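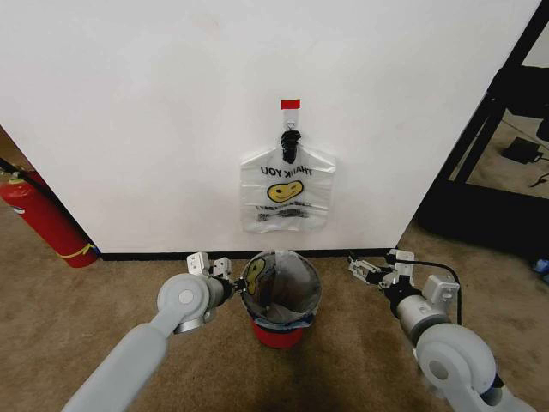 Figure 4.1 A small lined trash can, with a second THANK YOU bag on a wall hook above it.

Chapter 4
The Second Life of a Shopping Bag

Pick up a thin plastic bag by its handles and give it a little shake. It weighs almost nothing, and yet it will carry home a week of apples! In Chapter 3 we followed the bag from pellet to checkout counter. Now we follow it through the front door, where things get far more interesting, as a bag at home can do so many jobs: lunch carrier, shoe cover, paint tray wrapper and, most of all, trash can liner.

When students in Lirnstead kept bag diaries one June, they logged 1,968 bags in all. Lining a small can was the use they wrote down most often, and their notes are full of good thinking about fit, folds and knots – exactly the kind of everyday engineering this chapter is about.

Start with fit. A liner has to be wider than the mouth of the can, or the rim can't be folded over. Fold it down evenly on all sides and the weight of the trash is shared around the whole edge. Hang it from one side only and the bag slumps, and the next banana peel lands between the plastic and the can. (Try it with clean paper first. Your family will thank you.)

Then comes the change of liner. Gather the rim, lift straight up, and let the air out before you tie. Keep a spare close to the can, on a hook if you have a free bit of wall, and the whole job takes less than a minute.

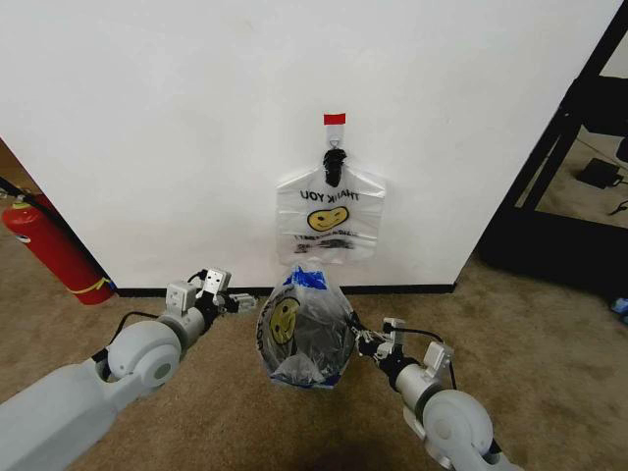
Kwesi Korletey objects that the lifting is the easy part, and that what matters is how full you let the bag get, because thin plastic tears at the handles long before it tears at the bottom. It's a fair point, and a wonderful one to test! In Activity 4B you will load 8 bags of the same kind, a little more each time, and mark where each one gives way.

The bag's printing is worth a look too. Ink on thin film shows through from the back, so you can often tell at a glance whether a liner has gone in inside out. Does that change how well it works? Write down your guess before you read Section 4.2.
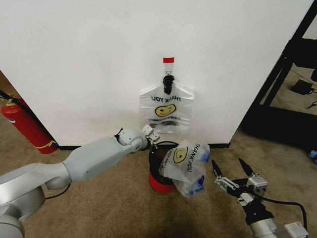 Figure 4.3 Red container with a black rim, a printed bag draped over its right side.

Before you go on
Find a small trash can at home or in your classroom. Sketch how the liner meets the rim, and note any spot where it has slipped. Bring the sketch with you – we will use it in Section 4.1.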